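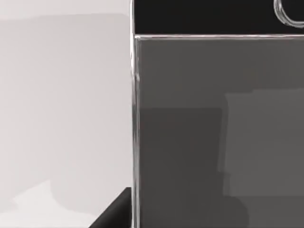 カテゴリ:ソフトウェア/知覚・計画
タグ:シミュレーション、手首カメラ、評価、ログ設計

サイト内を検索 キーワードを入力 検索

手首カメラの画像を方策の入力から外すべきだ、という意見を社内でも社外でもよく聞く。把持の直前になると画面の大半が近接した面で埋まり、特徴点は取れず、深度も当てにならない。情報量のない入力に計算資源を割くのは無駄だ、というのがその論拠である。筆者はこの意見に反対する。情報量が少ないのは事実だが、少ないことを計画器に伝える経路を持たない設計のほうに問題があると考えている。

以下はレンダリング画像を使うシミュレーション評価の話に限る。実機の露光やモーションブラーは扱わない。

淡い灰色の面と暗い灰色の面が、明るい縦の縁一本で接しているだけの画像を考える。文字も模様もない。冒頭の画像がほぼそれに当たる。暗い面のほうは画面に対して非常に大きく、グリッパ自身の一部かもしれないし、ごく近くにある箱状の物体かもしれない。この一枚だけからは決められない。人間が見て決められないものを、単一フレームの検出器に決めさせ、0.9を超える確信度を出させている構成は珍しくない。出力の形式がラベルと確信度しかないからそうなる。

当方の作業環境を書いておく。シミュレータの上にTirkevowという評価用の薄い層を載せ、計画器はCruickshankと呼んでいる内製のものを使う。ログの閲覧と差分はLorkicoで行う。どれも公開していないので、名前に意味はない。構成としては、知覚ノードが物体の姿勢推定と共分散を出し、計画器がそれを受けて接近軌道を更新する、ごく普通のものである。

昨年の11月に評価セットを組み直した。対象は905エピソードで、うち592エピソードに、手首カメラの画面の過半を無地の面が占める区間が含まれていた。組み直す前はこの区間を「視覚無効」として一括で除外していた。除外の判定は画像の勾配量に対するしきい値一つで行い、判定に落ちたフレームでは直前の推定を保持する。実装は数行で済み、成功率の集計も安定する。しかし集計が安定するのは、評価が難しい区間を分母から外しているためである。

保持された推定の扱いがまず良くない。直前の推定を保持するとき、共分散も一緒に保持する実装が多い。観測がない以上、共分散は時間とともに広がるべきである。Cruickshankも初期の版ではここを誤っていて、計画器から見ると、何も見えていない区間の推定が見えている区間と同じ精度を持っていた。接近速度を下げる条件は共分散に掛けてあったので、条件は一度も成立しない。軌道は設計どおりの速度で進み、接触判定で初めて止まる。

次に、勾配量のしきい値という基準そのものが粗い。無地の面ばかりの画像でも、面と面の境界は強い直線として残る。前述の例なら、縦の明るい縁と、そこに直角に接する水平の細い縁がある。角が一つ取れれば、カメラに対する面の向きについて弱い拘束が得られる。姿勢を一意に決めるには足りないが、候補を減らすには使える。弱い拘束を弱いまま受け取れる推定器であれば捨てる理由はない。捨てているのは、後段が点推定しか受け付けないという実装の都合である。

自己遮蔽の扱いも同様である。シミュレーションでは、各画素がどのリンクに属するかをセグメンテーションの真値として出力できる。これを学習時だけ使い、評価時には見ないという運用は正しい。ただし、失敗解析のログにまで出さないのは行き過ぎである。Lorkicoの初期設定では、真値のチャネルは評価ログから落とされる。方策への漏洩を防ぐ意図は理解できるが、方策の入力と解析用の記録は別の経路であり、同じ設定項目で切り替えるべきものではない。この項目は二つに分けた。分けた後で、画面を占める面が自機か他の物体かを区間ごとに照合できるようになった。

影についても触れておく。無地の面の上に濃淡の段差が出ることがある。光の当たり方のむらなのか、近くの物が落とした影なのか、一枚の画像では区別しにくい。輪郭がある程度直線的だと、エッジ検出はこれを物体の境界として拾う。対策として影の描画を切って学習させる例を見るが、賛成できない。影を切れば境界の誤検出は減るものの、その減少は評価環境の中でしか成立しない。影を描いたまま、境界候補に「幾何由来」と「照明由来」の二つの仮説を持たせ、カメラの移動に対する整合性で重みを更新するほうがよい。計算量は増えるが、当方の環境では計画周期に収まっている。

反論として最も強いのは、手首カメラを外して固定カメラと関節角だけで済ませれば、ここまでの複雑さは全部不要になる、というものだろう。対象物が既知で、作業台が固定で、許容誤差が大きければ、その通りである。Buststeadのラインを模した環境ではそうしており、変える予定はない。だが挿入や嵌合のように最後の数ミリが問題になる作業では、固定カメラの視線は腕で遮られる。そこで残る視覚は手首側にしかない。手首側が弱い情報しか出さないなら、弱い情報を処理する仕組みを作ることになる。

提案は次の通りである。

・観測が得られないフレームでは推定値を保持してよいが、共分散は必ず伝播させる。
・「視覚無効」の二値フラグを廃止し、拘束の階数または情報行列をそのまま計画器に渡す。
・評価集計では低情報区間を除外せず、区間別に成功率を併記する。
・セグメンテーション真値は、方策の入力経路から切り離した上で解析ログに残す。

二番目には抵抗が大きいと思う。計画器側のインタフェースを変えることになり、既存の回帰試験がそのままでは通らない。Cruickshankでも移行期間中は旧フラグを情報行列から導出して並行して出した。互換層は今も残っていて、消す時期は決めていない。

三番目は今日からでもできる。集計スクリプトの除外条件を外し、列を一つ足せばよい。全体の成功率は下がって見えるはずで、社内説明の手間は増える。それでも、除外条件の異なる成功率を表に並べて版の優劣を論じるよりは、議論の材料として使える。

2024年9月18日

コメント

通りすがりの制御屋
共分散の件、うちも同じ不具合を抱えていました。保持のときに予測ステップごと飛ばしていたのが原因です。プロセスノイズの値はどう決めていますか。固定値だと長い区間で広がりすぎて、計画器が停止したままになります。

筆者
関節速度に比例する項と定数項の和にしています。上限も設けていて、そこに達したら停止はさせず、一度後退して再観測する動作に切り替えます。

mm_depth
情報行列を渡す案には賛成ですが、学習ベースの推定器だと行列自体の較正が怪しいです。較正の悪い行列を渡すくらいなら二値フラグのほうが安全という場面もあると思います。

筆者
較正の確認が前提になるのはその通りで、本文に書くべきでした。当方では正規化誤差の分布を版ごとに確認し、外れている版は計画器に接続しません。

評価係
区間別の併記をやってみました。区間の切り方で数字がかなり動きます。境界の定義も一緒に公開してもらえると比較しやすいです。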